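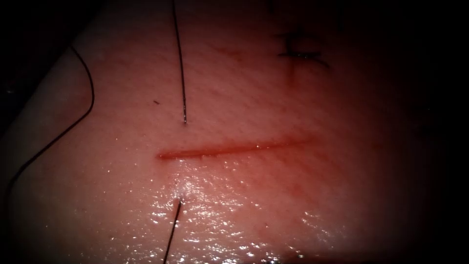

Page last changed: 7 May 2019

Vumberg sells the Ovus trainer to teaching hospitals that want residents to practice robotic suturing away from the operating room. The package has three parts: a bench-mounted pair of instrument arms with a surgeon console, a fixed camera over the work area, and a monthly supply of suture pads. Noreen Soomro ran the skills lab at Mirbridge through the evaluation period and wrote the lab's report on it. We spoke with her about setup, pad wear, software and cost of ownership.

Soomro began with the pads, which she considers the part of the service most buyers overlook. "The arms get the attention in the sales meeting. After the first month you are mostly dealing with pads," she said. The pad has a fine crosshatched grain on its surface. The lab cuts its own incisions, short and straight, and several exercises share one pad. A tied stitch from an earlier exercise stays in place while the next cut is worked.

She asks trainees to stop after the first bite, with the strand through both sides of the cut and no knot started. The instruments are withdrawn and the camera view is checked at that point. "You look at where the thread goes in and where it comes out. If the two points are not square to the cut, you take it out and repeat. Once the knot is down, the error is harder to read," Soomro said. The trainee then continues with a standard instrument tie.

Slack thread is the other item she checks. A long tail lying in a loop on the pad is acceptable between steps, provided the trainee knows where it runs. The arms have no force feedback, so a strand caught under an instrument can be pulled without the operator feeling it. Vumberg's manual covers this in a single paragraph. Soomro would move it to the first page.

Lighting was the subject of most of her notes to the supplier. The lamp gives a bright center and falls off steeply toward the sides. On a wet pad it also produces small white highlights, and dark thread crossing a glossy area can be difficult to follow. "At the center I have no complaint. Toward the edge of the pad you are working in shadow," she said. The lab's practice is to reposition the pad for each cut so that the work stays under the lamp. A diffuser is listed as an accessory. Mirbridge did not buy it, and Soomro had no opinion on how well it performs.

The console software is called Magsi and is licensed separately. It records instrument paths, elapsed time and camera video for each attempt. It also provides a semi-automated mode in which the arms drive the needle through a bite between two points the operator has marked. Soomro described this mode as consistent on flat pads and slow. It does not tie knots. If the pad shifts after marking, the points have to be entered again, and the software does not detect the shift on its own.

"I use it as a demonstration," she said. "The resident marks the points, watches the needle follow the arc, then does the same bite by hand. I would not put it in an assessment."

Scoring is less settled. Magsi produces a number between zero and 1,000 for each attempt, weighted toward time and path length. Entry and exit placement can be scored only if an instructor marks the video afterward. Soomro turned the automatic score off for junior residents, who were shortening their instrument paths at the expense of placement. Instructors now mark the video against a paper sheet with 11 items, which the lab already used for its manual suturing course.

Installation took nine working days from delivery, including calibration of both arms. Vumberg had quoted five. The delay came from a missing mounting plate, and the supplier did not charge for the additional visits. Recalibration is scheduled every November and takes the system out of use for one day. There was one unscheduled fault during the evaluation, a failed wrist cable on the left arm. The replacement was fitted on site.

The pad subscription supplies 16 pads a month. Soomro found this sufficient for the resident group and short when visiting courses were in session. Extra pads are sold by the box at a higher unit price, and unused pads cannot be returned. Generic pads fit the tray, but Vumberg does not support the semi-automated mode on them.

Asked whether she would recommend the system, Soomro separated the hardware from the license. "The arms and the camera, yes, for a lab with regular bookings. The software I would take for one year and look at again. I would also get the pad price in writing."

Mirbridge has renewed the hardware service contract. Its Magsi license is on a one-year term.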